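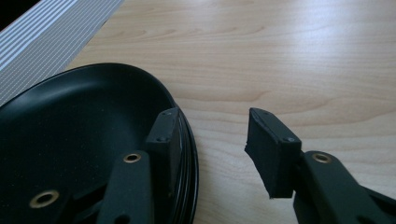
Black plate, striped cloth, wooden table.

Moltari has sent everyone in the valley another leaflet, the second since January. It's on nice thick paper and it says the quarry's settling pond at Grosivero is "performing as designed". I'd be happier if it said what the design was.

I went to the meeting on 30th April to ask. There were six of us from the lower road and four from the company, and the presentation took up most of the evening. We got a slide on newts. We got a slide on the new wheel wash for the lorries. The discharge figures had one line, an average for the whole quarter, and an average is a very good place to hide a bad week.

Aparecida Brito asked for the daily readings. She was told they belong to Skalenus, the contractor who takes the samples, and that Skalenus would have to agree to release them. So Moltari pays for the readings, quotes from them in its leaflet, and can't show them to anyone. Fine.

Benedito Caldeira thinks I'm being unfair and that the stream looks better than it did 15 years ago. Perhaps it does. I'd still like to see a number - from the Teixeira culvert, please, and taken after heavy rain.

I've written to the council asking who checks the contractor's work. I got an automatic reply with the wrong parish on it. I've sent it again, with a copy to Skalenus this time.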